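Open metal bins for odds and ends: any good, or just noisy?

Asked by Zedus, 21 posts

We've got a utility room shelf where small stuff goes to die. Tape, sweets, half packets of whatever, things with no proper home. At the moment it's all in fabric baskets and they sag, so you can't see what's at the bottom. My other half wants open grey metal bins, one behind the other. I'm not convinced. They cost more, they'll scratch, and I suspect everything will slide to one corner the minute you pull them out. Has anyone lived with them for more than a week? The shop blurb says they "keep clutter in check", which I'll believe when I see it.

Sotomayor
Member since July, 67 posts

Had the same doubts and I still have half of them. They do scratch. Ours looked tired within a month and no amount of wiping shifts it. What I will say is that a plain metal floor makes small things easy to spot, provided you don't fill it. A few bits in a bin is fine. Fill it to the top and you're back to your sagging basket, only louder.

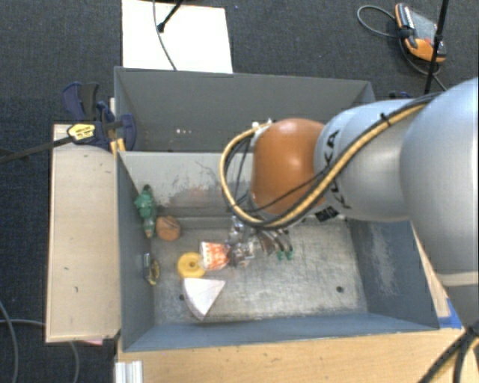
Things to check before you buy

Shiny wrappers are the worst for this. A crumpled silvery packet against grey metal more or less vanishes, while anything yellow or orange you'll find straight away. If most of your clutter is foil and clear plastic, get a coloured liner. And put the bin you use most at the front, or you'll be reaching over it all day.

Dranine
14 posts

Just chuck the stuff out. If it has no home you don't need it.

Itden
1723 posts

Not very helpful, Dranine. I'd buy one bin before committing to a pair, and keep the receipt. A bit of rubber matting in the bottom stops most of the sliding. I wouldn't pay extra for the "tidy system" versions, they looked like the same bin to me with a sticker on.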